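Movano MA-2 오디오 인터페이스 사용기: 기타와 보컬 홈 레코딩 기준

작성일 2021년 11월 21일

Movano의 2채널 USB 오디오 인터페이스 MA-2를 석 달 가까이 사용했다. 용도는 일렉트릭 기타 다이렉트 녹음, 통기타 마이킹, 보컬 가이드 녹음이다. 펌웨어는 8월에 배포된 버전이고, 그 이후 업데이트는 없었다. 측정 장비를 갖춘 환경이 아니므로 수치보다는 실제 작업에서 드러난 차이를 중심으로 적는다. 제품은 직접 구매했다.

구성과 단자

전면에 콤보 단자 2개, 헤드폰 출력 1개, 게인 노브 2개, 모니터 볼륨 노브가 있다. 후면에는 밸런스드 TRS 출력 한 쌍과 USB-C 단자, 팬텀 전원 스위치가 있다. 팬텀 전원은 두 채널에 동시에 걸린다. 채널별로 나눌 수 없기 때문에 콘덴서 마이크와 리본 마이크를 함께 쓰려는 사용자는 구매 전에 확인해야 한다. 필자는 리본 마이크를 쓸 때 반드시 스위치를 끄고 케이블을 연결한다.

동봉품은 USB-C to C 케이블 하나와 간이 설명서다. C to A 케이블은 별매이며, 구형 데스크톱에 연결하려면 따로 마련해야 한다. 설명서의 한국어 번역은 직접 모니터링 항목이 누락되어 있어 영문판을 참고했다.

노브는 전부 무단 회전식이고 눈금 인쇄가 얇다. 조명이 어두우면 게인 위치를 읽기 어렵다. 세션마다 같은 게인으로 되돌려야 하는 작업이라면 마스킹 테이프로 위치를 표시해 두는 편이 빠르다. 회전 저항은 적당한 편이며, 좌우 노브의 감촉 차이는 느껴지지 않았다.

마이크 프리앰프

보컬은 Plisusora의 대형 다이어프램 콘덴서 마이크로 녹음했다. 입에서 한 뼘 거리, 팝 필터 사용, 게인은 노브 기준 1시 방향. 이 조건에서 피크가 -10dBFS 부근에 머물렀고 노이즈는 믹스 안에서 문제가 되지 않았다. 무음 구간을 솔로로 들으면 고역의 히스가 들리지만, 반주가 깔린 상태에서는 구분되지 않는다.

다이내믹 마이크에서는 여유가 줄어든다. 속삭이는 창법을 녹음할 때는 게인을 4시 방향까지 올려야 했고, 그 지점부터 히스가 빠르게 증가한다. 노브의 마지막 구간에 증폭량이 몰려 있어 미세 조정도 까다롭다. 다이내믹 마이크로 조용한 보컬을 주로 녹음한다면 인라인 부스터를 예산에 포함하는 것이 좋다.

음색은 평탄한 쪽이다. 이전에 쓰던 Tian의 인터페이스와 같은 마이크, 같은 위치에서 번갈아 녹음했을 때 MA-2 쪽이 저중역이 약간 얇고 치찰음이 덜 강조되었다. 파일 이름을 가리고 보컬 담당 Xinyi Long에게 들려주었는데, 한 곡에서는 MA-2를, 다른 곡에서는 Tian을 골랐다. EQ로 충분히 메울 수 있는 차이라고 본다.

기타 입력

Hi-Z 전환은 채널 1에서만 된다. 기타 두 대를 동시에 다이렉트로 받으려면 한쪽에 DI 박스가 필요하다. 입력 임피던스는 충분히 높아서 패시브 싱글코일 픽업의 고역이 뭉개지지 않았다.

험버커를 장착한 기타로 강하게 피킹하면 게인을 최소로 두어도 클립 표시등이 간헐적으로 점등한다. 입력 패드가 없으므로 기타 볼륨을 줄이는 것 외에 방법이 없다. 액티브 픽업이라면 이 현상이 더 잦다. 합주를 같이 하는 Jinlong Yu의 액티브 베이스도 같은 증상을 보였고, 베이스 볼륨을 8 정도로 낮춘 뒤 해결되었다. 앰프 시뮬레이터를 거친 결과물에서는 볼륨을 낮춘 데 따른 음색 변화가 크지 않았다.

레이턴시와 드라이버

윈도우에서는 전용 ASIO 드라이버를 사용한다. 48kHz, 버퍼 128샘플에서 앰프 시뮬레이터 하나와 리버브 하나를 걸고 연주했을 때 지연이 거슬리지 않았다. 64샘플로 내리면 반응은 좋아지지만 트랙이 늘어난 프로젝트에서 간헐적으로 틱 노이즈가 발생했다. 믹스 단계에서는 512샘플로 올려 사용했다.

드라이버 제어판은 단순하다. 샘플레이트와 버퍼 크기만 바꿀 수 있고 루프백 기능은 없다. 방송이나 강의 녹화를 겸하려는 사용자에게는 감점 요인이다. 절전 모드에서 복귀한 뒤 장치가 인식되지 않는 현상을 2회 겪었으며, 모두 USB 케이블을 다시 꽂아 해결했다. 맥에서는 별도 드라이버 없이 동작했고 같은 문제가 나타나지 않았다.

직접 모니터링은 스위치식이다. 입력음과 재생음의 비율을 조절할 수 없어서, 가이드 트랙이 크게 들리면 DAW 쪽 페이더를 내려 맞춰야 한다.

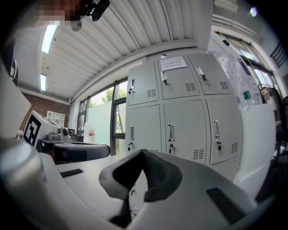
헤드폰 출력

임피던스가 낮은 밀폐형 헤드폰에서는 음량이 충분하다. 250옴급 헤드폰에서는 노브를 끝까지 돌려도 드럼이 포함된 트랙을 모니터링하기에 부족했다. 헤드폰과 메인 출력의 볼륨이 하나의 노브로 묶여 있는 점도 불편하다. 녹음 중에 스피커를 끄려면 스피커 전원을 내리거나 별도의 모니터 컨트롤러를 써야 한다. 필자는 Jilanach의 패시브 컨트롤러를 중간에 연결해 쓰고 있다.

내구성과 발열

상판은 금속, 전면 패널은 플라스틱이다. 합주실에 들고 다니는 동안 전면 모서리에 흠집이 생겼으나 기능 이상은 없다. 팬텀 전원을 켠 채로 두 시간 정도 녹음하면 하판이 따뜻해지는데, 손을 대고 있을 수 있는 수준이다. 콤보 단자는 XLR 쪽의 고정이 단단하고 TRS 쪽은 다소 헐겁다. 기타 케이블을 꽂고 움직이며 연주할 때는 케이블을 책상 다리에 한 번 감아 두었다.

장점

패시브 기타 입력의 음색 보존이 양호하다.
콘덴서 마이크 사용 시 노이즈가 낮다.
128샘플에서 동작이 안정적이다.

단점

입력 패드와 루프백이 없다.
헤드폰 볼륨이 독립되어 있지 않다.
Hi-Z 입력이 한 채널뿐이다.
윈도우 절전 복귀 시 인식 오류가 있다.

추천 대상

혼자서 기타와 보컬을 차례로 녹음하는 사용자에게는 무리 없이 권할 수 있다. 두 사람이 동시에 다이렉트로 연주하거나 액티브 픽업 악기를 주로 쓴다면 같은 가격대의 다른 제품을 먼저 검토하는 것이 맞다. 고임피던스 헤드폰을 이미 갖고 있는 경우에도 헤드폰 앰프 비용을 함께 계산해야 한다.

평점은 5점 만점에 3.5점. 절전 복귀 문제가 다음 드라이버에서 수정되면 이 글에 추기하겠다.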